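Vurard two-part wood repair resin: long-term review
Reviewed by Bronwyn Tomoana

Tested on exterior softwood, Parnport, two winters' exposure

The Vurard resin is sold as a 400 ml twin pack with a plastic mixing board and a spatula. The two parts are dispensed side by side in equal lengths and worked together until no streaks remain. It is meant for filling decayed timber out of doors, in joints and sills, after the soft material has been cut back.

Mixing and working time. The base is off-white and the hardener is tan, so an incomplete mix is easy to spot. Working time in a cool workshop was close to what the instructions state. In direct sun it dropped sharply, and one batch went stringy on the board before I had finished the second hole. Mix small amounts. The supplied spatula is too flexible for packing deep voids and I changed to a steel filling knife early on.

Application. The paste holds its shape on a vertical face up to a fair thickness. Beyond that it sags, and deep repairs need two layers. Adhesion between layers was good when the first had been scratched up with coarse paper. The Urnside primer I normally use went over it without trouble. Moisture is the main risk: the instructions ask for dry timber, and the one repair I made on a doubtful sill came away cleanly at the back edge after the first winter.

Shaping. Cured resin planes well if the iron is sharp. It sands a little faster than the timber beside it, so use a hard block or the patch will finish hollow. It does clog finer papers. I start at 100 grit and leave it there for anything to be painted.

Comparison. Navickas sells a similar product in a 300 ml pack. It is stiffer, holds an arris better and costs more for the quantity. For moulded sections I would choose the Navickas. For plain rails and sills I could find no difference after painting.

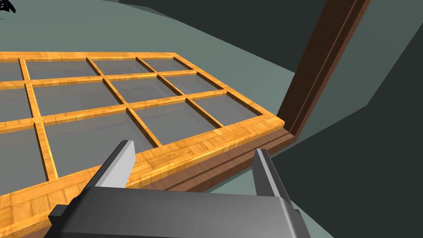
Access decides how well any of these resins performs. A repair made with the window in place is nearly always poor along the lower edge, where the knife cannot reach and old paint stops the filler keying. With the sash tilted in front of its frame, the front rail can be reached from both sides, and the paste can be pressed in from one face and struck off on the other. Leave it unhung until the patch has fully hardened, then check the fit before painting.

Faults. The hardener nozzle blocks if the cap is not wiped, and a replacement is not sold separately. The lid on my second pack split.

Rating: four out of five. Revised 11th August to include the second winter.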